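Sorting Out a Garage Full of Small Stuff (Without Losing a Whole Weekend)

My garage got away from me over the winter. I kept walking in, dropping something on the bench and walking out again, and by February I could no longer find a tape measure even though I own at least four. So I set the kitchen timer for 60 minutes every evening and chipped away at it, and the place is finally usable. These are the things that worked for me, plus a couple I'd skip.

Dump first, sort second

I used to try sorting straight out of the drawer and it took forever, because I kept pushing the same hinges to the back. Now I tip the whole drawer onto an old bed sheet on the floor. You can see everything, and when you're done you grab the corners and funnel the leftovers into a coffee can. A sheet beats a tarp for this (screws slide right down the creases of a tarp and vanish).

Sort by job before you sort by size

Every organizing article wants you to separate your screws by length. I tried it! I bought one of those Plikia cabinets with 42 little drawers and spent three evenings filling it, and then I never once looked in the right drawer. What I do now is keep a "hanging pictures" box, a "fixing the fence" box, a "leaky faucet" box and so on. When the toilet starts running I grab one box and go. The Plikia cabinet is still on the wall and holds seeds, fuses and drill bits, and it's great for that.

Go for open bins with straight sides

Tapered tubs look roomy in the store, but you lose a lot of floor space at the bottom and they wobble when you stack them. Straight-sided metal bins are heavier, yes, and they cost more, but I got mine secondhand from a shop that was closing and they'll outlive me. Leave the lids off anything you reach for every week. If there's a lid, I put things on top of the lid, and then I have two layers of mess.

Heavy things go at knee height. I had a bin of old hardware up on a shelf above my head for years and I get a little queasy thinking about it now. Light and bulky – foam rollers, drop cloths, pool noodles – can live up high.

Cleaning up rusty odds and ends

Plain white vinegar, an old jar, overnight. Rinse well in the morning, swish the parts in water with a spoonful of baking soda, then dry them right away on a towel in the sun or in front of a fan. If you leave them damp they'll rust again before lunch. A wipe of light oil finishes the job. I use the Wesovero one in the squeeze bottle because the tip is narrow, but any household machine oil does fine.

Don't do this with anything plated or anything you're fond of. I dulled a nice set of drawer pulls that way.

Labels that stay put

Masking tape curls up in a cold garage. Paint pens rub off. The best thing I've found is a plain shipping tag tied on with wire, which you can flip over and reuse when the contents change. Write big. I write in capital letters an inch high so I can read them from the door, with my glasses in the house as usual.

A magnet on a stick

Mine is an Ingvarsson, the telescoping kind, and it earned its keep the day I knocked a tray of washers behind the freezer. Put a sandwich bag over the end before you fish around. When you turn the bag inside out, everything drops off and the magnet stays clean, including all that fuzzy metal dust that is otherwise impossible to get rid of.

What I'd skip

Pegboard outlines (I move my tools around too much). Baby food jars screwed under a shelf – very cute, and I've broken two. And the Pliridico rolling tower, which cost me 75 dollars and tips forward if you open more than one drawer.

One more for the deep bins: put a scrap of light-colored carpet in the bottom. It cuts the clatter way down, and small dark parts show up against it. Vacuum it with a stocking over the nozzle so you don't lose anything.
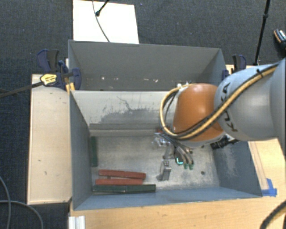 Big open metal bins, one behind the other.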